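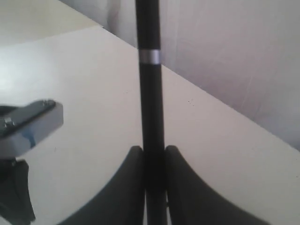

Fig. 1: Black pen with a silver band.

Learning to Lie Still: Restorative Yoga for a Very Restless Student
Health and Wellbeing elective, final project report

I picked restorative yoga for my project because I thought it would be the easy one. You lie on the floor under a blanket and someone tells you to breathe, how hard could it be? I'd been sleeping terribly since the start of term and my shoulders lived somewhere up near my ears, so I figured I'd get a mark and a nap out of the same assignment. Well, I got the mark part going anyway. The nap took longer.

The plan was 5 sessions a week for 6 weeks, starting in February. One of those was a proper class at the Sametti studio and the other four were at home on my bedroom floor, with a bolster I made out of two rolled-up towels and a pillowcase. I wrote down how long I lasted, how my body felt before and after, and how well I slept that night. The whole thing went into a notebook first and then into a spreadsheet, and my housemate would like it recorded that the spreadsheet has too many colours.

My first class was pretty nerve-racking, I'll admit. I arrived early and then walked around the block so I wouldn't look too keen. When I finally went in, everyone else already had their blankets folded in a particular way and I had mine in a sort of lump. The teacher came over, tucked it under my knees without saying anything, and put a little sandbag across my hips. I spent the next twenty minutes thinking about whether I'd locked my bike. Then for maybe a minute at the very end I wasn't thinking about the bike, and I remember being quite startled by it -- and of course being startled woke me right up again.

The home sessions were worse to begin with. Our house is noisy in the evenings (we're above a takeaway) and I kept peeking at the clock. In the first week I gave up early on three out of four. I'd written in my proposal that I expected "steady improvement", and looking back at that sentence makes me cringe a bit. I asked for advice after class.
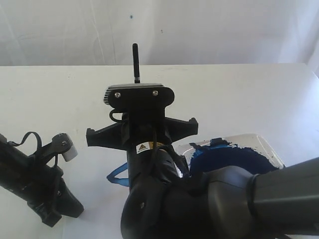 Sándor Pálfi told me to stop treating the pose as something to get through. He said I was setting a timer and then waiting for it, so naturally all I felt was the waiting, and that I should try putting on one long piece of music and getting up whenever I felt like it once it had finished. He also said my towels were too thin!

He was right about the towels. I added a third one and my lower back stopped complaining straight away. The music took some experimenting. Anything with words was hopeless because I sang along in my head, and rain sounds just made me need the loo. I settled on a slow piano recording, and from the third week on I only quit early twice.

Results, then. Over the full project I logged 1,043 minutes on the floor across thirty sessions, so a bit under thirty-five minutes each time. I didn't miss any, though one was done at my aunt's place in Brurkodow with her dog lying on my feet, and I've counted it as a home session. My before-and-after tension scores (out of ten, my own opinion only) dropped most after the studio classes and least on the nights before something was due.

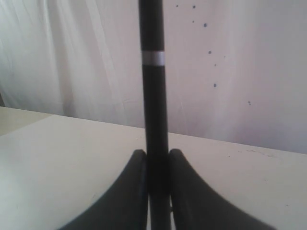 Sleep was messier. I fell asleep faster on yoga nights in the second half of the project, but I'd also stopped drinking coffee after lunch by then, and I can't separate the two. I should have changed one thing at a time. My tutor warned me about it and I nodded and did it anyway. I also only had one participant, me, and I very much wanted it to work.

If I did it again I'd keep the coffee the same all the way through, get a friend to do the sessions too, and write my notes the next morning instead of straight after, when I was too floaty to spell. (One entry just says "nice knees".) I'd keep the weekly class as well. It cost me almost $200 all up, a fair chunk of my budget, but having somewhere to turn up to made the home nights easier.

I'm still going, by the way. I'm down to two evenings a week at home now, and the blanket goes on properly folded.

Sýkora College Student Projects | Contact the library | © The authors | Back to top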